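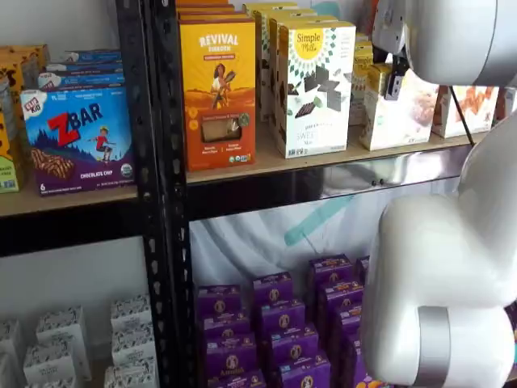

*Snack boxes on the shelves, with Clif Kid Zbar on the left.*

## About Wusa

Wusa is a small studio which makes video games for consoles and PC. Our first game, Brokel, is a skiing game for two players on one sofa. We made it in the evenings, beside our other jobs, and it sold 800 copies in the first winter. This was enough for us to continue.

Today we work on Zeleke, a racing game with sledges. It has 80 short tracks and you can play all of them with one hand on the controller. Celina Laskowska leads the design and answers most of the letters from players - please be patient with her, she reads every one.

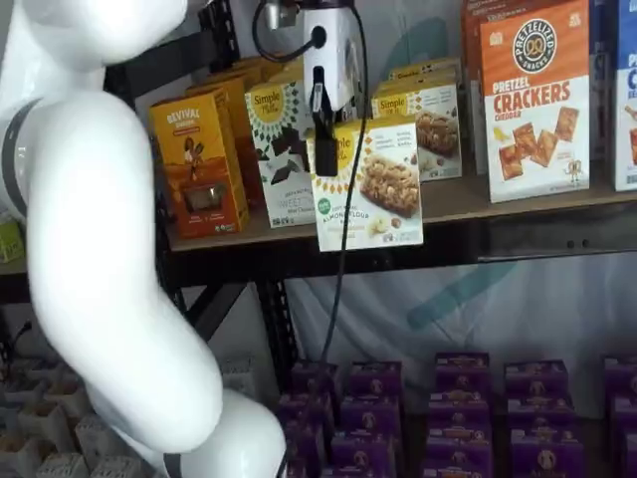 Our play tests are open to everybody who lives near the Pillen office. They take place every Wednesday at six in the evening and last two hours. You do not need to be a good player, we learn more from beginners. Snacks are free, and if you like almond flour bars, the Simple Mills box is on the shelf. Please tell us before you come if you have an allergy.

The next update for Brokel arrives in November and repairs the problem with saved games on older consoles. To join a test, write to us with your first name and the console you use at home.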